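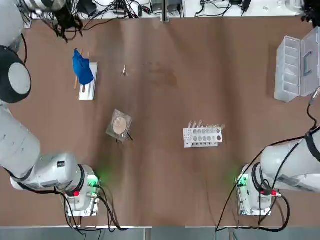
Table Care: Frequently Asked Questions

We use cookies to remember your preferences and to see which pages are read. By continuing to use this site you accept our use of cookies. Accept | Manage settings

These are the questions we get most often at Waler about looking after a brown tabletop that is worked on every day. If yours isn't covered, send us a message with your order number.

How often should I clean the top?

Wipe it at the end of each day with a soft cloth, slightly damp, then go over it again with a dry one. A proper wash with mild soap every 2 weeks is enough for most homes and workrooms.

There is a dark stain near the middle of my table. Can it be removed?

That depends on how deep it has gone. Start with warm water and a drop of washing-up liquid, left on for 5 minutes. If the mark is still there, try our Brasberg cleaner on a small patch at the edge first. Stains that have got under the finish will not come out by cleaning, and scrubbing will only make a dull ring round them.

What causes lighter patches and streaks?

A slight mottle is part of the finish on our brown tops and varies from one to the next. Streaks that appear later are usually cleaner that was not rinsed off. Wipe with plain water and dry straight away.

Can I leave glass or clear plastic dishes on the table?

Yes. Lift them to move them and check underneath for grit. If you use a dish for water or glue, put a mat under it.

What about screws, pins and other small metal parts?

Keep them in a dish or box. A loose screw under a heavy object will scratch the top, and a damp one can leave a rust mark — these are hard to shift.

Where should I keep the cleaning cloth?

Anywhere it can hang and dry. Don't leave it folded wet on the surface overnight. Wash new coloured cloths separately before first use, as bright blues and reds can run.

Can I stand equipment on the top?

Yes, as long as the feet are clean and flat. Felt pads are fine for things that get moved. Run cables over the edge where they won't be pulled, and don't tape them down — the adhesive can lift the finish.

Can the top be refinished?

In most cases, yes. Arvo Kiiskinen at our Brudivport workshop handles refinishing and will ask for a photo in daylight before giving a price. Allow 10 working days. The workshop is closed for the last week of May.

Do you sell the cleaner separately?

Yes, Brasberg cleaner is sold by the bottle from the shop page.

Page last updated 2 November 2018.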